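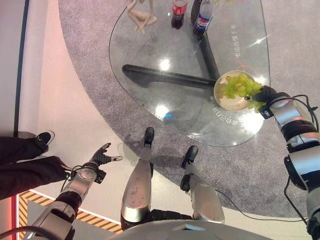 Kofi Gbeho maintains that glass should never be cleaned with anything but water and a little vinegar, and that everything sold in a spray bottle leaves a film. He told me this twice this morning. I have written it down because I intend to test it.

2025-06-17

Coffee table, continued. The glass has bothered me since May. It is a good table for the room – round, low, black base, takes up little visual space – but it shows everything. Overhead lights reflect straight off the top, and any smear near a reflection doubles in prominence. Under a floor lamp alone it looks fine. Under the ceiling lights it looks like a bus window.

Procedure so far: the Gresora spray, two passes, paper towel. Result acceptable when viewed from the couch, poor when viewed standing. Tomorrow I will do one half with vinegar and water and the other half with the spray, same cloth for both, washed between. Kofi says the cloth matters more than the liquid. He did not say this in May.

Second matter, what stays on the table. Current inventory is the cola and the Pepsi, the grapes, the white plate and the little figure. The bottles should not live there. They are tall for a low table and they sweat when they come out of the fridge, and a ring on glass is easy to wipe but always noticed late. I looked at cork coasters from Clurkel and decided against them. Cork sheds.

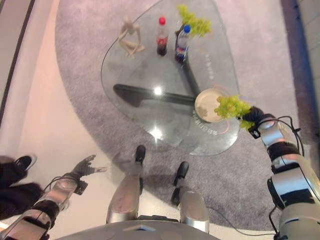
The figure can stay. It weighs next to nothing, it has a small footprint, and it gives the far side of the table something to do when the rest is cleared. I may try it sitting upright with the knees bent, facing the couch. Kofi prefers it lying down. No decision.

Grapes are better on the plate than on bare glass. The rim catches the loose ones. A loose grape on glass rolls, and on the gray rug it is hard to find until someone steps on it. I rinsed a bunch at noon and let it drain in the colander for 12 minutes, which was not enough. Twenty next time, or pat dry. Green ones only from now on – the red ones stain the pile, and I spent an evening in May proving it.

The rug itself needs the vacuum with the brush turned off. The Jasholm manual says so on page 9 and I ignored it for a year. With the brush on, the long fibers wrap the roller and it has to be cut free with scissors. Suction only, slow strokes, outside edge toward the middle. Move the table first. Lift, don't drag.

To buy: white vinegar, 3 microfiber cloths (flat weave, not the fluffy kind), felt pads if Ramanauskas still stocks the black ones. Ask about the thin size. The thick ones made the old side table rock.

Went to bed with the ceiling lights off. The table looked clean.

1323 views
9 comments
Share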